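O prato de plástico volta à mesa

Durante anos, o prato de plástico ficou no fundo do armário, à espera do piquenique ou da festa de anos das crianças. Em Cleniddale, a loja Veres vendeu 527 no último verão, quase todos numa cor só, e a maior parte foi para cozinhas de todos os dias.

Etelka Lengyel, que abriu a loja há 16 anos, diz que os clientes mudaram de perguntas. "Antes queriam saber se partia. Agora querem saber se fica bem com a mesa que têm em casa." As mesas, na região, são muitas vezes castanhas ou de tons apagados, e a louça branca que as pessoas herdaram já não chega para seis lugares.

Lengyel costuma aconselhar uma cor viva, lisa, sem desenhos. O azul é o que mais sai, seguido do amarelo. O verde ficou parado na prateleira desde a primavera.

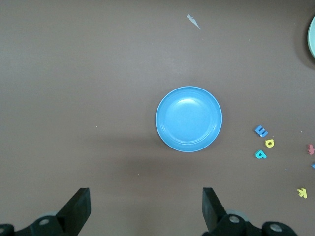

Prato azul-celeste de rebordo levantado, sobre um tampo castanho-malva.

O formato também conta. Um prato raso com rebordo serve para uma sandes, fruta cortada ou uma massa com pouco molho. Para sopa não dá, e quem come muita salada prefere um modelo mais fundo. Botond Szabó, cozinheiro na cantina da escola de Rustton, trocou 66 pratos no ano passado e guardou os antigos para as saídas ao campo. "Empilham bem e pesam pouco – a senhora que os arruma agradeceu", conta.

Há cuidados a ter. As facas de serrilha marcam o fundo e, com o tempo, os riscos escurecem. O molho de tomate deve ser passado por água logo a seguir à refeição. No micro-ondas, só entram os que trazem essa indicação por baixo, e muitos não trazem. Szabó lava os seus à mão, com esponja macia, e deixa-os secar ao alto.

A Veres recebe em julho a nova série Asis, em 2 tamanhos. O maior vai ser vendido à unidade. O mais pequeno, para sobremesa, só em conjunto.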